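Stomitier Table System

The Stomitier Table System is a robotic arm and its software, used at the Stiltau game works in Brasudau to set up, test and put away chess sets. It is best known locally for having changed the job of "setter," which before its arrival consisted of putting chess pieces on boards and taking them off again, eight hours a day, for money.

Background

Stiltau makes boards and pieces for clubs and schools. Every new design has to be handled over and over to find out whether the pieces tip, stick or scratch the squares. For years this was done by people at long tables in the Hartley building, who were told it was a quiet job and later agreed that this was the trouble with it. Sore wrists were common. So was a firm dislike of chess.

The first arm went into service in June. Management called it a colleague in the opening memo and equipment in the budget.

Operation

A test run repeats 271 moves taken from a printed list. The arm picks up each piece between two fingers, places it on its square and goes on to the next. It does not play chess, although visitors tend to stand behind it and offer advice.
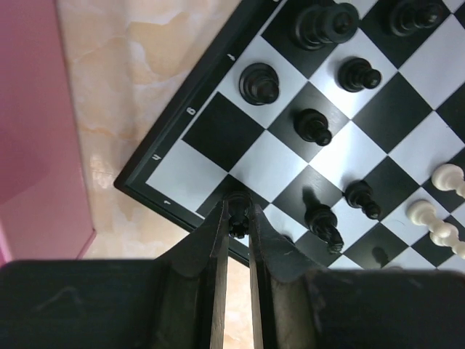
Did the setters lose their jobs?
None were laid off. Of the 7 setters, 4 moved to running the arms, and the others went to packing or to the repair bench, one of them after a long exchange of letters over whether packing counted as a promotion.

Effects on staff

Arm operators load the lists, change worn finger pads and pick up whatever has been dropped. Pay rose by one grade. Wrist complaints fell, while complaints about the chairs, which had not been replaced, went up. Operators also report that a stopped arm is noticed by management within minutes, a level of interest no stopped setter ever enjoyed.

The old practice of talking across the tables has mostly ended, as each operator now sits at a separate station. A staff survey found that 93 percent preferred the new work and that a similar share missed the old lunch hour, which had been longer.

Hand setting continues for large outdoor sets, whose pieces are too wide for the fingers. The rota for this work is posted outside the canteen and is usually full.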